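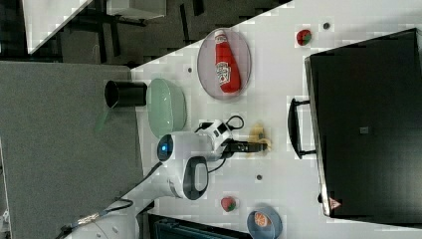

Figure 1. Tabletop setup for Lab 4: arm, gripper, ketchup bottle on its plate, toaster oven.

Lecture 9 notes: From camera pose to a grasp that doesn't embarrass you
March 24, 2022

OK, so last time we finished up frames and transforms, and I promised we'd get to something that moves. These notes follow what I put on the board, plus a couple of things I forgot to say out loud. Keep Figure 1 handy, I'm going to lean on it a lot.

1. Which way is up?

The first thing I want you to notice is that the table runs diagonally through the picture. Your eyes fix that for you in half a second. Your code won't! If you take the image's vertical direction and call it "away from the robot," every single command you send will head off at a slant. So before you do anything clever, you need the transform from the camera frame to the table frame.

In Plallow (our planning package, for those of you who skipped the install email) that's one call, and you should make it first:

T_table_cam = plallow.load_extrinsics("lab4")

Print it and read it. If the rotation part looks like the identity, you loaded the default file and you're about to have a bad afternoon. I've done this myself, more than once, with people watching.

2. Finding things

Perception comes from Dronda, which gives you a mask, a label and a score for each object. The version we're using was fine-tuned on 2,277 labeled images, and it's pretty good on the food toys and pretty bad on anything you can see through. Look at the plate under the ketchup bottle. It's translucent, with a pinkish-gray tint, and most of its length is covered by the bottle. Dronda likes to hand you a ring-shaped scrap of mask and call it a day. Don't fit a plane to that scrap. Fit the plane to the table and add the plate height from the object file.

Labels are the other headache. There are two red strawberries on this table, one up by the plate and one on the near side of the gripper, over toward the blue bowl with the orange slice. Ask for "strawberry" and you'll get whichever has the higher score on that frame, and the winner can flip between frames. The arm then starts for one, changes its mind and wobbles. The fix is boring: pick an instance once, save its table-frame position, and match against that position from then on.

Same warning for the cup and the bowl on the left edge of the table. They're pressed right up against each other, so check whether you've got two masks or one big lumpy one before you plan anything over there.

3. Planning the reach

Now the fun part. The yellow object just past the fingertips is your first target, and it looks like a freebie (it's right there!). Try it with the straight-line planner and then tell me what the wrist did. Short moves are where people get sloppy about joint limits, and the straight line in Cartesian space can ask for a lot of joint motion in very little time.

For the ketchup bottle, work out the long axis from the mask and close the fingers across it. The bottle is lying on its side, so the axis is easy to get from a PCA of the mask points, after you've moved them into the table frame. Do the PCA in pixels and you get to enjoy section 1 all over again.

The toaster oven is an obstacle this week and nothing more. Add it to the collision world as a box, and pad the box so the handle on the door is inside it. Depth off that dark glass door is garbage, so please don't build the box from the point cloud. The cables looping off the gripper aren't in the robot model either. I keep an extra padded sphere on the gripper link to stand in for them, and you can copy mine from the Salgado folder.

4. The control loop

Perception runs slow and control runs fast, and you have to live with both. Our loop ticks at 20 Hz. The planner gets a budget of 600 ms, after which it returns the best path so far or an empty one. Check for the empty one! Last year's most popular bug was indexing into a path with nothing in it.

While the planner is thinking, keep sending the last commanded joint position. If you send nothing, the watchdog trips and you'll be clicking through the recovery screen.

For Lab 4

Read the Lumside log format page before you come in. Replay log 167, plot the instance label for the strawberry over time, and mark every frame where it flips. Then add the position matching from section 2 and plot it again. Hand in both plots and your code. Drawers and doors start in April, so the oven gets its turn then.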